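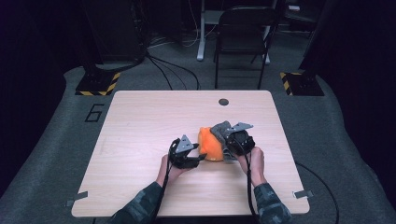 # Fitau H2 hand-held gripper pair

The Fitau H2 is a pair of hand-held, two-jaw grippers for recording bimanual manipulation by a human operator. The left and right units are sold as a matched set and are not available singly. This page covers what is in the set, what has to be bought or provided separately, and how to plan a station around it.

## Price and ordering

| Item | Order code | Unit price (USD) |
|---|---|---|
| H2 pair, left and right, with cables | FT-H2-P | 3,963 |
| Pindine interface unit, two channels | PD-IF2 | 1,347 |
| Replacement jaw set, one gripper | FT-H2-J | On request |
| Replacement cable | FT-H2-C | On request |

One pair needs one interface unit. Prices exclude shipping, sales tax and the host computer. Orders of 16 pairs or more are quoted separately; write to Marites Ocampo in the sales office with the station count and the delivery address. Prices were last revised on 10 May 2023.

## Construction

Each gripper has a black plastic body with an upright handle and a silver-gray metal plate on top. The jaws are opened and closed by the operator's own grip. There is no drive motor, so the set can't be used as a powered end effector and should not be budgeted as one.

Every gripper is wired. The cable leaves the unit near the handle and is meant to drop past the operator's forearm to the floor. Leave enough slack for both hands to reach the back edge of the table without pulling on the connector. For standing work at a table, the supplied length is normally sufficient. Seated operators may find the excess a nuisance and can tie it to the table leg.

## Suitable objects

The H2 is intended for light handling of cloth, plush, small garments and similar soft goods, as well as rigid items that fit between the jaws. Soft items are the harder case for planning. They rumple against each other, and a piece of fabric can end up both under and over the jaws during a two-handed task. Order one spare jaw set per station if fabric will be the main workload – worn jaw faces slip on thin cloth well before they look worn.

Not suitable:

- Hot, wet or oily objects
- Blades and other cutting edges
- Anything the operator could not lift comfortably with one hand

## Planning the station

The following are not included in the set and belong in the station budget.

**Table.** A plain square table with rounded corners works well. Operators approach from one side and lean in, and sharp corners catch sleeves and cables. Fix the top firmly at the front, where most of the force is applied. A grommet hole near the back edge is useful for fixed equipment but should not be used for the gripper cables, which need to move freely.

**Floor.** Low carpet is acceptable. Mark each station with a large number on the floor so that recordings and fault reports can be matched to a position.

**Stands.** If upright posts are placed behind the table, put hazard striping around the bases. Keep the bases clear of the operator's side.

**Cable routing.** Allow for floor covers wherever cables cross a walkway. Sites that leave this line out of the first order usually add it later at a higher freight cost.

**Clothing.** Close-fitting sleeves are recommended. Loose cuffs can get into the jaws.

## Interface and software

The Pindine unit powers both grippers and passes jaw opening to the host at a fixed rate. It is supplied with the Brutum logging package, licensed per interface unit with no annual fee. Drivers are provided for current Linux releases only. Firmware that supports more than one pair on a single host is planned for November; until then, budget one host per station.

## Service

Calibration is checked at the factory and should be repeated after any jaw replacement. The procedure takes roughly 2 hours per pair and can be done on site with the gauge supplied in the jaw kit. Units returned for repair should be sent as a pair, including both cables, to the Asamoah service depot. Technical questions before ordering go to Karthikeyan Pai in applications engineering.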